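**Prunelton, August 2003**

## Prunelton Library to extend opening hours after public consultation

Prunelton Library will open for longer from next month, following a consultation in which 147 residents gave their views on the service.

The library will remain open until 8pm on two evenings a week and will open on Sunday afternoons for a trial period of six months. Weekday morning hours are unchanged. The branch at Grimshaw will keep its present timetable, although readers there will be able to return items borrowed from Prunelton without charge.

The consultation opened in March. Forms were available at both libraries, at the health centre and at the Kekmont Road community hall. Most of those who replied said that they found it difficult to visit during working hours, and a large number asked for somewhere quiet to study in the evening. Requests were also received for more large-print books and for a wider choice of newspapers.

Lizeth Cuadros, Head of Library Services, said: "We are grateful to everyone who took the time to reply. The present hours were set many years ago and no longer suit a good many of the people who live here. The new timetable should make it easier for those in work, and for families, to use the library."

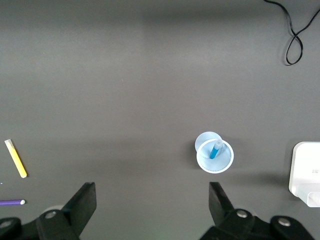 The cost of the additional hours will be met from the existing library budget. Four part-time posts have been advertised, and it is expected that all will be filled before the new timetable begins. Applications should be made in writing to the Library Office.

The reading room on the first floor will be reserved for private study on both late evenings. Tables may not be booked in advance. The children's library will close at the usual time on those days but will be open throughout on Sundays, when a story session will be held for the under-fives.

Some replies raised concerns about parking in Tanov Street, where spaces are limited to one hour. The matter has been passed to the highways department, which will report in the autumn.

Ataahua Mudgway, who manages the Prunelton branch, said that staff had been closely involved in drawing up the timetable. "Readers have been asking at the desk about later closing for as long as I have worked here," she said. "We shall be watching the Sunday figures with particular interest."

Visitor numbers will be recorded during the trial and a decision on permanent Sunday opening will be taken once it has ended. Copies of the new timetable can be collected from either library.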